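Jirnitz opens drop-off point for old computers and office electronics

Residents and small businesses in Jirnitz can now hand in unwanted desktop computers, servers and monitors at a permanent drop-off point on the Sernari industrial park. The service opened at the beginning of June and replaces the collection truck that came through town twice a year.

The site is run by Brirnex, a repair and recycling firm that already handles office clearances in the region. Households can bring up to four items per visit at no charge. Businesses can do the same for their first 100 pounds of equipment each month and pay by weight after that.

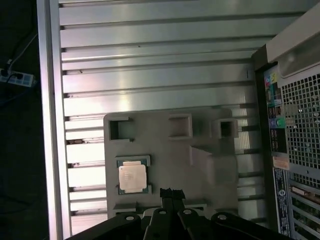 What is accepted

The drop-off point takes desktop and laptop computers, servers, monitors, keyboards, printers and loose parts such as power supplies and circuit boards. Cables should be tied together or bagged. Refrigerators, microwaves and other kitchen appliances still go to the town's main waste site on Quan Road.

Laptop batteries that are swollen or leaking should not be left in the bins. Visitors are asked to tell the staff at the counter, who will bring out a separate container.

Toner cartridges are accepted only if they are in a sealed bag. The firm said it had to turn away several boxes during the first week because powder had spilled inside them.

Equipment that can be used again will be tested and sold or passed on to schools. Desktop machines and servers are opened up so that the processor, memory and drives can be checked one by one. Boards with no resale value go to a smelter for metal recovery.

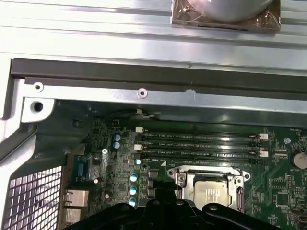

Wiping of data

Brirnex advises owners to back up their files and sign out of all accounts before handing in a computer. Hard drives are erased on site, and drives that fail the process are shredded. Businesses that need a written certificate for each drive can request one at the counter when they drop off the equipment.

The town council agreed to support the service after the spring truck collection filled up before noon and left 80 households waiting with their items. The truck had room for 200 items per stop, and many of the machines brought in were too heavy to carry home again.
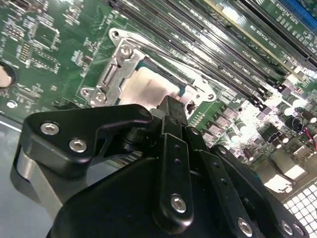 The council will cover the rent on the building for the first year and review the arrangement next June. A second drop-off point on the north side of town has been discussed, but no location has been chosen.

The Sernari site is open from 8 a.m. to 5 p.m. on working days. Parking is available behind the building, and carts can be borrowed at the entrance. No appointment is needed for households. Businesses with large loads should call ahead.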